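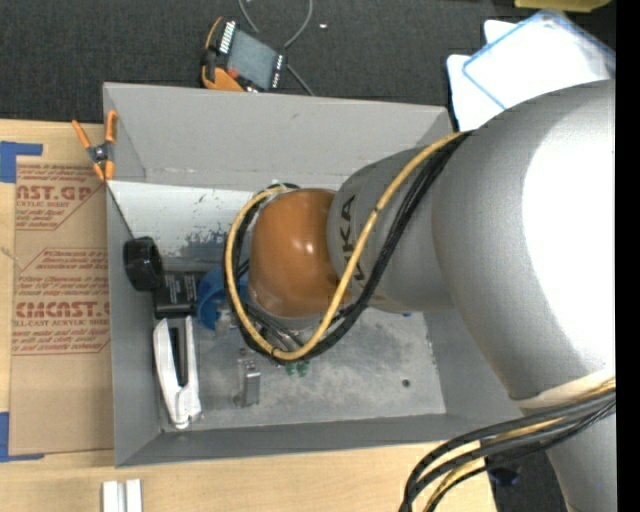
Cable dressing (robot arms)

Cable dressing is the practice of routing and fixing the cables on the outside of a robot arm so they don't snag, stretch or rub through. I've edited this entry since the old Burkutura wiki days, so forgive the chatty tone – the stiff version put everybody to sleep!

The rule most shops start from is slack at the joints and none in between. A loop has to be long enough for the joint's full travel, but a loop hanging under the wrist can dip into a bin and catch on whatever's in there (tape, brackets, a stapler). Straps go on the arm's rigid sections, snug but never crushing.

Benedetta Martinelli's Nirdale guide asks for a slow run through every joint limit before the first pick, then a fresh look every 100 hours. I like 17 millimeters of gap between cable and casing, though Yusri Tuhumury thinks that's fussy. Signal and power lines get bundled together all the time, and the guide would much prefer them apart.

See also: bin clamping, strain relief, tool changers

Last edited July 10, 2026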